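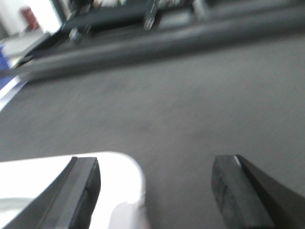

凌晨的 Fellen 村，先醒过来的是面包窑。我推开那扇矮门的时候，Reto Leitner 已经把第一捆松枝塞进了窑膛，火苗贴着拱顶往里舔，噼啪作响，整间屋子一股树脂味儿。他头也没回，冲我喊了一句：“围巾摘了，等会儿你会热得想跳雪堆！”

他说得一点没错。

我一直对黑麦面包有种说不清的偏爱，尤其是那种又扁又硬、切开来颜色深得像湿泥土的山区面包。在城里的面包店，它总是缩在架子最底层，上头是各种蓬松漂亮的白面包。可只要你在它的老家吃过一次，抹上厚厚一层冷黄油，再配一片咸得发齁的奶酪，回去之后就很难再对法棍一心一意了。

Fellen 的公共面包窑一年只烧 2 次，一次在七月，一次在冬天。今年冬天这一回定在2月12日点火，要连烧好几天。从前各家轮流用窑，烤好的面包竖着插在阁楼的木架上，一直吃到下一次点火。放到后来硬得要用带铰链的刀来铡，掰是肯定掰不动的。老人们说，小孩子长牙的时候就给一块面包皮去磨，比什么玩具都管用。

这里的酸面种养得很稠，捏在手里像一团温热的黏土，闻起来有青苹果皮和一点点啤酒的味道。Leitner 家的那一罐，是从他外祖母手里接下来的。配方贴在橱柜门内侧，纸已经黄得发脆，上面只有面粉、水、盐，还有一个被水渍晕开、谁也认不出来的词。他母亲坚持说那是“茴香”，他舅舅坚持说那是“耐心”。两个人为这事吵了好多年，我听得津津有味，还凑上去仔细看了半天，我投茴香一票。

面粉来自山谷下面的 Reltside 磨坊。磨坊主人把黑麦磨得很粗，麦麸几乎全留着，抓一把在手心里，能感觉到细小的棱角。这种粉吸水慢，脾气也怪，天一冷就懒得动弹。Leitner 和面的时候从不看钟，他把手腕整个埋进木槽里，翻、压、再翻，嘴里哼着不成调的歌。等面团表面裂开像干河床一样的细纹，他就知道可以整形了。

海拔 800 米的地方种黑麦，日子过得比平原上慢。秋天播下去，幼苗在雪底下睡一整个冬天，开春才慢悠悠地抽高。我去看过磨坊后面的那块坡地，雪刚被风刮薄了一层，露出短短一截绿，精神得很！想到这些小东西就是明年的面包，我在田埂上站了好久，鞋子都湿透了。

第二天下午，窑边来了一位从 Brindmont 赶来的客人。Harsh Mishra 在那边开一家叫 Chaturvedi 的小馆子，带来一袋自己焙过的芫荽籽和葫芦巴。他头一次来 Fellen 的时候，有人请他尝了一片陈面包，他嚼了半天，第一句话是：“这个应该蘸豆汤。”于是这几年每逢点火，他都要上山来烤自己的那一炉。

老实讲，我起先有点担心。这样一块有脾气的面包，加了香料会不会变得花里胡哨？结果出窑的那一刻我就投降了。芫荽籽在黑麦里烤得又甜又暖，葫芦巴带一丝焦糖似的苦，跟酸味咬合得严丝合缝。Mishra 用搪瓷锅热了一锅扁豆汤，我们掰开面包往里泡，七八只手同时伸过去，谁也顾不上烫。Leitner 的母亲吃完一碗，把碗往前一推，说：“再来点儿。”这位老太太夸人向来惜字如金，据说这已经算是最高评价了。

真正让我着迷的，是窑温一路往下走的过程。刚扒完炭的窑太凶，先进去的是薄饼，撒上洋葱和肥腊肉，一转眼就鼓起焦泡。接着才轮到大面包，一层层码满，堵上窑门，用湿面团把缝糊死。等面包出来，余温拿来烤苹果干和梨干，最后连一盘盘坚果也要送进去沾沾光。一捆柴火能这样一级一级地用到底，我看着特别过瘾。

一窑能出 100 个面包，每个底下都按着各家的木戳印，有的是钥匙，有的是山羊角，还有一家刻的是一只胖得可疑的鸟。刚出炉的面包不能马上切，要搁在木板上晾到第二天，里头的湿气才会慢慢匀开。屋里摆得满满当当，安静下来的时候，能听见面包皮收缩时发出细碎的响声，像远处有人踩着薄冰走路。

我下山时背包里装了 7 个，沉得肩膀发酸，一路上车厢里全是麦香，对面座位的小姑娘盯着我的包看了两站路，我切了一片给她。她嚼得很认真，然后问她爸爸，家里还有没有黄油。

如果你也想自己试试，手边没有石窑也无妨。一口厚铸铁锅，烤箱开到最高，预热得久一点，面团揉得比你以为合适的程度再湿一点。酸面种头几天可能毫无动静，别急着倒掉，换个暖和的角落接着喂。至于那个认不出来的词，我在家里放了一小撮茴香，味道很好。下次点火是七月，我已经跟 Leitner 说好了，劈柴算我一份。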